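Disach and Plusico: Questions and Answers for Customers

Last updated: 9 Sep 2023

Disach has bought Plusico, the maker of the Tosar glasses. We have received many letters about this, and on this page we try to answer the most frequent questions. If your question is missing, please write to us with the form at the bottom. 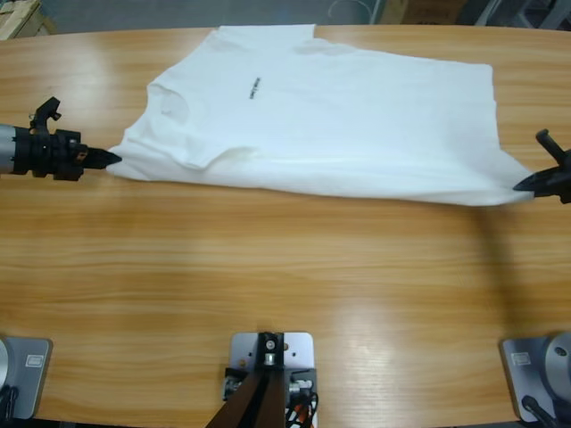
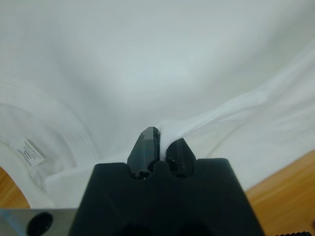 Bảo Quách wrote to us: "I bought my Tosar glasses only in the spring, and now I read that the company is sold. I would like to know if they will still work next year, and if I must make a new account. Please answer in simple words."

We will try to do so. The glasses will continue to work. You do not have to make a new account now. The details are given in the answers that follow.

Why did Disach buy Plusico?

Disach makes a photo application, Ong, and for a long time its users asked for better effects that stay in place when the head is moving. Plusico has good software for this. To write the same software again from zero would take us several years, so we decided to buy the company together with its team.

How much was paid?

The price is not public. Both sides agreed on this in the contract.

Will Plusico stay as a separate company?

Yes, for the moment. Plusico keeps its name and its office, and 26 employees have moved to the new contract. The support team is the same as before, so it is possible that you will get an answer from a person you already know.

Do I need a new account?

No. Your Plusico login stays valid. Later you will be able to connect it with a Disach account, but this is your choice. If you connect the two accounts, you have 14 days to change your mind and separate them again. After this period you have to ask support to do it.

What happens with my photos and recordings?

They stay where they were stored before. We do not copy them to Disach servers if you have not connected the accounts. You can download everything from the page "My data" in your profile. Large archives are sent in parts, and it can take some hours until the last part is ready.

Which effects can I use in Ong with my glasses?

At the moment 1,611 effects from the Ong library can be shown on the Tosar glasses. The full library has 3,411 effects. The others were made for a phone camera, and their authors must adapt them first. In the library, please look for the small glasses sign next to the name of the effect.

I make effects myself. Do I have to change something?

If your effect is used only on phones, you do not have to change anything. If you want to have it on the glasses too, open it in the editor, choose "Glasses preview" and check that the text is readable at the edges. The most common mistake is text which is too small.

Is my warranty still valid?

Yes, with the same end date. Keep your receipt, also if it shows only the name Plusico.

Will there be new glasses?

We can not speak about future products on this page.

I paid for one year of Tosar Plus. Can I get my money back?

The subscription continues until its end date with all functions. If you prefer to stop, write to support before the end of September and we will return the part you did not use. The money goes to the same card that was used for the payment. If this card is closed, please tell us in your message.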